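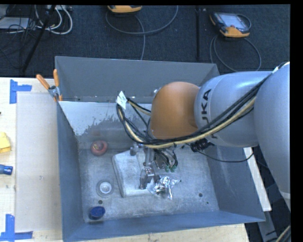
4. Recording a change in head of mission

Use this section when an ambassador, consul general or permanent representative leaves post, and when an acting head or a successor takes over. The steps apply to Drellemix desks that keep the diplomatic list for a foreign ministry or an embassy. You need the Protocol Editor role to complete them.

Before you start, have these at hand:

- the note verbale announcing the departure or arrival
- the mission's four-digit file number (for example, 3011)
- the name and rank of the person taking charge

4.1 Closing the outgoing entry

1. Open Missions and type the file number in the search box. Press Enter.
2. Select the Head of Mission tab. The current entry is shown on the first line.
3. Click End Term. Enter the last day of duty as given in the note.
4. Under Reason, choose End of assignment, Recall, Resignation or Other. If you choose Other, fill in the text field. It holds up to 300 characters.
5. Click Save. The status changes from In Office to Former.

Note: Do not delete the outgoing entry. Former heads stay on file and are used to build the order of precedence for past events.

4.2 Entering a chargé d'affaires

1. On the same tab, click Add Acting Head.
2. Pick the person from the staff list. If the name is missing, add it first under Mission Staff (see section 3).
3. Select ad interim or en titre. Most vacancies are ad interim.
4. Leave the end date blank unless the note gives one. Drellemix treats a blank date as open.
5. Attach a scan of the note. Use PDF, 400 dpi or lower.
6. Click Save and Notify. The change goes to the seating, motor pool and airport courtesy desks.

Caution: Save and Notify cannot be undone. If you are still waiting for a signature, use Save Draft.

4.3 Entering the successor

A new ambassador has two dates in the system, and they are often weeks apart.

1. Click Add Successor and enter the name exactly as it appears in the letter of credence. Accented letters are accepted: Bošković and Boskovic are stored as different names.
2. Enter the arrival date. The status reads Designate.
3. After the credentials are presented, return to the entry and fill in Presented On. Add the time of day as well - two ambassadors received on the same morning are ranked by the hour.
4. Click Confirm. The acting head's entry closes by itself.

Note: Agrément correspondence is not kept here. File it in the restricted folder.

4.4 If something goes wrong

Error 1357 means that two people are marked In Office for the same mission. Go back to 4.1 and close the earlier entry.

If the precedence list does not refresh, sign out and sign in again. Lists printed before the change keep the old order and should be replaced by hand.

For access rights, write to Špela Papadopoulos at the registry desk. Corrections to a published list go to Dwight Sutherland.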